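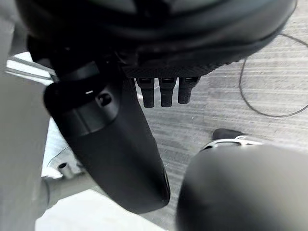
Dark objects are harder to judge by eye than light ones, and the difficulty grows when the background is also dark. A matte surface reflects little light in any one direction, so the eye has to rely on outline, texture and whatever small highlights remain. Three short black cylinders under a rounded black housing are told apart from it largely by the lighter highlight near the top of each, and a fine grid texture stands out from smooth matte black only when light catches it. Our project measured how much the position of a lamp changes this kind of judgment.

1. Background

The topic was suggested by Araceli Montoya, who supervises the lighting module. Room lighting is usually specified by how much light reaches a horizontal surface. That figure says nothing about direction. Two desks can have the same reading on a light meter and give very different views of a dark part, depending on whether the lamp is overhead or to one side. The course text treats direction in a single page and gives no data for low-contrast samples.

2. Samples and setup

Kristýna Paulík made the samples from black card and black-painted wood. Each sample had one raised step on a flat base. In half of the samples the step ran left to right, and in the other half it ran front to back. Step height was varied over a small range, chosen after a short trial in which the tallest steps were found too easy.

The samples were shown in a booth lined with gray paper. We used two identical lamps, one above the booth and one at the left side, and never ran both together. The distance of each lamp was adjusted until the meter gave the same reading at the base of the sample. Baltasar Montes checked this reading before every session. The side lamp drifted slightly during its warm-up – it was left on before the first viewer arrived, and the drift was then too small to measure.

3. Procedure

The study had 35 viewers. Each viewer looked at one sample at a time through a slot and said which way the step ran. "Cannot tell" was allowed and was scored as an error. Order was shuffled by a short script written by Mirela Leite.

We recorded 3609 judgments. After removing sessions where the meter check had been missed, and answers given before the shutter was fully open, 2885 remained. Of these, 1514 were made under the side lamp.

4. Results

Errors were fewer under the side lamp for steps running front to back, which lie across the direction of the light. For steps running left to right the advantage disappeared, and at the lowest step height the overhead lamp did slightly better. Painted wood gave fewer errors than card in both conditions. We had expected the reverse. The brush marks in the paint may have given viewers an extra cue, as they tended to break at the step.

5. Limits

Viewers were all students and mostly used to close work. The booth removed stray light, which a normal room would not. Response times were logged but the clock in the script was reset between sessions, and they are not reported. Rosalía Garrido has kept the raw files and the sample set in the Wiltholm lab cabinet, second shelf, for the group that takes the module in February. The gray lining needs replacing before it is used again.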